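Three weeks with the Sarkberg two-arm kit
8/5/22

I've wanted a pair of robot arms on my own table for years, so when Geltska put the Sarkberg kit on their hire list I signed up the same evening. It's a proper bench kit — two arms, two grippers, the control box and a licence for Inora, the software that runs the lot. Buying it outright costs 3,757 euros. Hiring is 96 a week, and that's what I did.

Setting up took me an afternoon, most of it spent on cables (bring a bag of clips, you'll want them). Inora is a joy once it's running! You move the arms by hand, it remembers what you did, and you can trim the dull bits out afterwards. My first 20 recordings were rubbish, all jerks and long pauses, and then something clicked and I stopped fighting the joints.

The manual starts you off with foam cubes. I got bored of those and raided the kitchen and the toy box, and glass is where the kit gets really interesting. The grip strength goes from 0 to 900 on Inora's slider, and I've ended up far lower than I expected for anything with a handle.

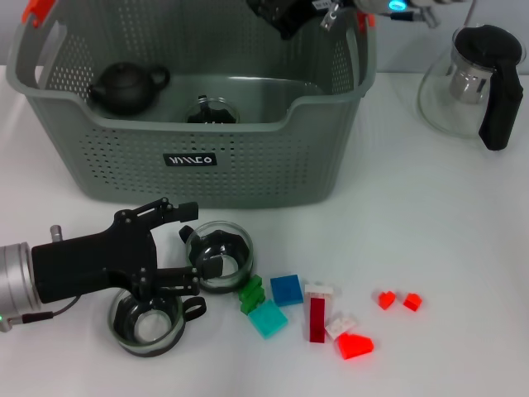
Handles are still my favourite thing to practise, as you have to think about the angle well before the fingers get there. Toy bricks are fiddlier, especially the ones with sloping tops, and I haven't found a setting I like for them yet.

Grumbles? The fan in the control box is loud, and the printed manual skips the whole chapter on saving your work. Kaan Ertürk at Geltska sent me the missing pages within the hour, so full marks there. I'd also like longer cables.

I've asked to keep it until the end of the month. Next up is the Samonte wrist add-on, if they have one going spare.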